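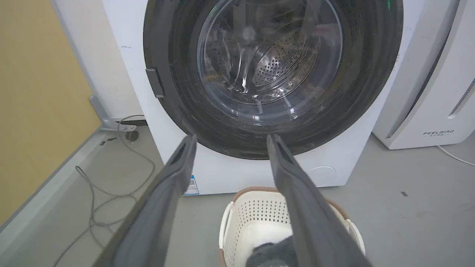
Laundry arm, shared workshop at Gistholm, Jul 9, 2023. Today I wanted to settle the order of the movements for the washing machine task before I write any more code. The old order was made for the Dimitrov mock-up, which is only a board with a hinge, and a board forgives everything. The real door has its latch tab on the left side of the black ring, so the left finger has the natural approach, and the basket stands on the floor directly in front. This is good for unloading but it leaves little space for the wrist when it turns. I have written both orders on the whiteboard and crossed out the one where the arm lifts the basket first.

Settings I keep for the moment:

Approach speed 140 mm/s until the wrist is near the machine, then slow. I tried 300 in the simulator and the Meretti controller complained over the elbow joint, so 300 is forbidden until somebody reads the manual properly.

Grip force: same as last week. Do not change it together with the speed, please. We did both in one evening and afterwards we could not say which one helped.

Log file for the wrist camera is number 453. The one before it has a wrong clock and should be deleted — I did not do it yet.

Then the door. My planner has treated it as a flat disc, and this is wrong. The glass is a deep bowl and it stands far out from the ring, so a finger which passes the ring safely can still touch the glass. I will put a half sphere into the collision model, a bit larger than the true one. The latch slot on the machine is a small black rectangle to the right of the opening, and I want to use it as the second reference point together with the edge of the rubber gasket. The gasket alone is soft and round and gives me no angle.
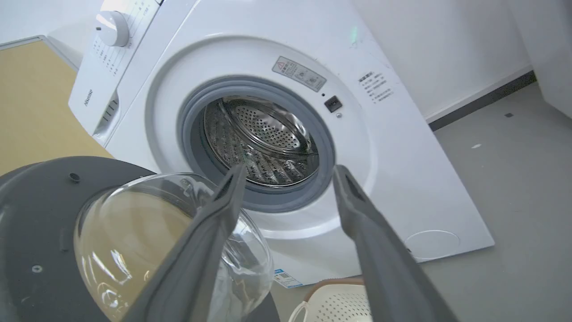
Open points

1. The steel drum shines very much and the depth values inside it are bad. Nerkosport has a matt spray for such things, but I do not want to spray a drum where clothes go. Better to ignore depth inside the gasket and go in by a fixed distance.

2. For the first unloading runs I will use the soft toy, the black and white one like a penguin. It fills much of the basket and has no sleeves which hang down, so a failed grip is easy to notice. Towels come after, in August if the fingers have their new pads.

3. Basket position: mark it on the floor with tape. Both grippers should come down with open fingers, one at each side of the basket, and at the moment this works only if the basket is put by eye in the same place.

4. The free memory of the small computer was 2145 MB with everything running. Enough, but the second camera stream must stay at the low rate.
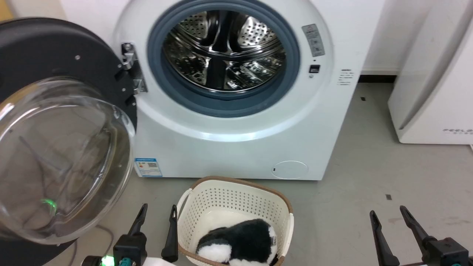
Should the door be closed by the same arm that opens it?

For now the left arm does both. The hinge is on the left, and the right arm would have to reach across the basket to push the door back. Later we can try the right arm for the last push, when the half sphere is in the model.

Next time: tape, half sphere, delete the log with the wrong clock, look for the Meretti manual (the paper one, the file is only half of it).

Last updated: same evening, point 4 added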